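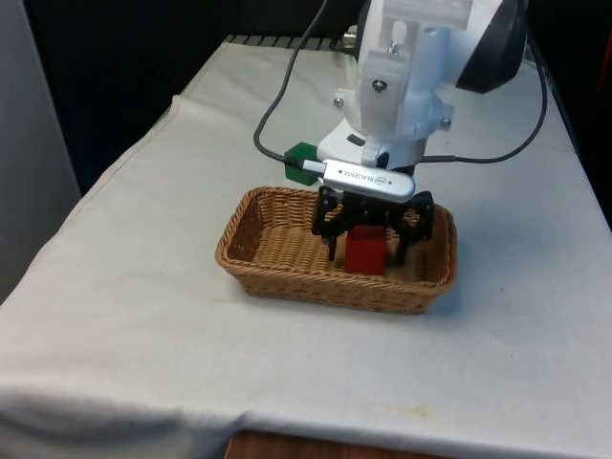 Karance is a set of teleoperated pick-and-place episodes collected to test one method: predicting, before the gripper closes, whether a grasp will hold. The prediction is made from a short window of wrist camera depth and joint readings, and the arm is allowed to back off and try again when the score is low. The hardest window to label is the one where the fingers are already down inside the wicker basket on either side of the red cube but have not clamped it, as the depth view is then shared between the block, the fingers and the weave. Episodes of this kind make up the test split. The green cube standing on the cloth outside the basket is the distractor, and the policy is given no colour mask to separate the two.

Version and contact

Release 2, March 26, 2026. Prepared at the Cliltstead laboratory by Florence Gill (method, labelling) and Tadeusz Chmielewska (control, recording software). Please send corrections to the labels through the Cabrera issue tracker, giving the episode number.

Contents

3000 episodes, split by session so that no session appears in both training and test data. Each episode folder holds:

depth/ — wrist depth maps, 16-bit, in millimetres
colour/ — wrist colour images, aligned to depth
side/ — fixed camera colour images
joints.csv — joint positions, velocities and motor currents
gripper.csv — commanded and measured opening
label.json — close time, outcome, annotator code

All streams share one clock. Rows in the CSV files are not resampled; use the timestamp column and not the row number.

Labels

An episode is marked "held" if the block stays between the fingers until the arm reaches the lift height stored in label.json. It is marked "slipped" if the block leaves the fingers at any point after closing, including a slip which the operator then recovers. Contact with the basket rim is recorded separately and does not change the outcome. 31 episodes were left as "unclear" after a second viewing. They are included in the download but excluded from all results given here.

Method in brief

The predictor, Emetti, is a small convolutional network over the depth window, joined to a recurrent layer over the joint readings. It gives a single score. If the score is under the threshold, the arm lifts slightly, turns the wrist and lowers again, up to 2 times per block. The threshold is set on the training sessions and kept fixed for the test.

Results

Against the same policy with retries switched off, slips on the test split fell by 41 per cent. Most of the gain comes from grasps close to the basket wall. On open cloth the two policies are hard to tell apart, and we make no claim there. Removing motor currents from the input made little difference; removing depth brought the score close to chance.

Known problems

Depth is noisy on the woven surface, mainly at low angles. Missing values are stored as zero and should be masked before averaging.

The cloth was not flattened between episodes, so its folds change within a session. A background subtracted from the first image will drift.

Cables attached to the wrist cross the side view in many episodes — a block may be partly hidden for several images in a row.

Release 1 stored gripper opening in the wrong unit. Models trained on it should be retrained.

Use

Free for research and teaching. The labels describe rigid blocks only and should not be used to estimate grasp safety for other objects.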